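Closing churches is easy. Somebody signs a paper in an office two hours away and the locks get changed by March. What bugs me is how little the people signing seem to know about what goes on inside.

Take Dromness. A parish of maybe a certain age, sure. Up to 40 in the pews for the morning Mass, more at Easter. On paper that's a failing church. The plan is to fold it into Vemora, 50 minutes off if the road is clear, and call the result a "renewed community." Renewed how? Half those folks don't drive after dark.

I grew up in a place like that. Cold hall, bad coffee, same 5 hymns. I couldn't wait to leave and I did leave, for a long time. So I'm not sentimental about it, or not only. But when my mother was sick it was that parish that showed up. Soup. Rides. Someone doing her wash without being asked.
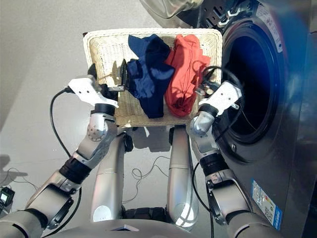 None of which shows up in a diocesan spreadsheet. Attendance does, and the collection, and the roof estimate. Fine, roofs cost money. I get it. But if you only measure the one hour a week you're going to think the other hours dont exist.

And the priest shortage is real, I know, everyone brings it up like it ends the conversation. It doesn't. Trilta went years with a priest once a month and lay people leading prayers the rest of the time. Not perfect. Some grumbling about who got to read. Still open though, still burying its own dead from its own front door — which matters more than the planners think.

The big merged parish they all point to is Hirvonen, 600 registered families, nice parking lot. Good for them. Go stand in the back and see how long before anyone asks your name. I stood there through the whole announcments and the donuts too.

So ask first. Before the letter goes out, not after. Send someone to Dromness for a winter and have them eat the bad coffee cake and visit the shut-ins. Then decide. Maybe it closes anyway. At least whoever signs will have met the people.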